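How to Get Rid of Trumpet Vine in a Lawn or Bed

Trumpet vine (Campsis radicans) spreads by underground runners as well as by seed, so cutting it back once rarely ends the problem. Expect to work at it for two or three growing seasons.

Step 1

Cut all top growth to ground level. Use loppers on stems thicker than a pencil. Wear gloves and long sleeves, as the sap can irritate skin. Bag any seed pods before you move the cut vines.

Step 2

Dig out the main crown with a sharp spade. Loosen the soil 18 inches out from the stem on all sides, then pry the crown up and follow the larger roots as far as you can. Small pieces left in the ground will sprout again. 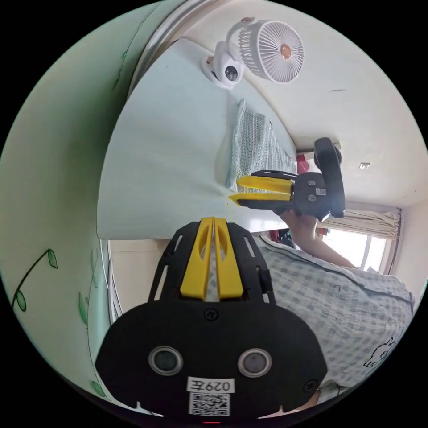
Two black hand-held grippers, both with yellow fingers.

Step 3

Walk the area once a week from spring until October. Pull or cut every sucker while it is under six inches tall. In a lawn, regular mowing does the same job, but check along fences and under shrubs where the mower does not reach.

Step 4

If suckers keep coming, paint a concentrated glyphosate product on the fresh cut, following the label. Do this within a few minutes of cutting. Do not spray near plants you want to keep.

Step 5

Cover bare ground with cardboard and four inches of wood chips. Overlap the cardboard edges. Suckers will come up at the seams first, so look there.

Do not compost the roots. Let them dry out completely on pavement or put them in the trash. Some towns do not take vine roots with yard waste, so check before pickup day.

If the vine is coming from next door, dig a trench along the property line and set a solid root barrier in it, with the top edge two inches above the soil.

Updated 17 March 2021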